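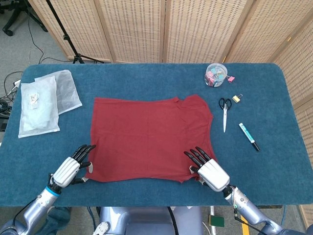

Home Forums Hardware Reviews New posts Log in

Kollico folding package, worth it?

gadstead_keith
We've had the Kollico folding package on trial at Gadstead since September. It's sold as an add-on for two-armed setups with five-finger hands. You get the grasp software, a set of starter routines and remote setup help. I ran 248 shirts through it before writing this. T-shirts laid flat go fine. It takes the two bottom corners, thumbs under the hem, and brings them up. Long sleeves are a different matter and I've stopped trying.
Keith Tunstall

hao_fan
What does it do when the shirt isn't square to the table? We looked at Imumel for the same job and theirs wanted everything within 20 degrees.

gadstead_keith
Kollico doesn't publish a number. Mine copes with a bit of an angle. Past that it stops and asks for help, and I straighten the shirt by hand.

Floarea Ghiță
I don't agree that it's fine on t-shirts. Thin jersey slides on a bare table and the thumb misses the hem. We returned ours after 2 weeks. Support was polite but kept telling us to recalibrate.

gadstead_keith
What surface did you have? Carpet on the tabletop made a big difference for me – the cloth stays put while the thumb goes under.

Floarea Ghiță
Laminate. The manual says any flat surface, so I don't think I should have to carpet a table to get what I paid for.

hao_fan
She has a point. If it needs carpet they should say so on the order page.

benchrat
Is the price per arm or per station? The quote I got lists 2 licenses.

gadstead_keith
Per arm. Ask for the station rate, they gave it to me once I asked. Setup call was included.

benchrat
Thanks, will email them. Anyone tried towels?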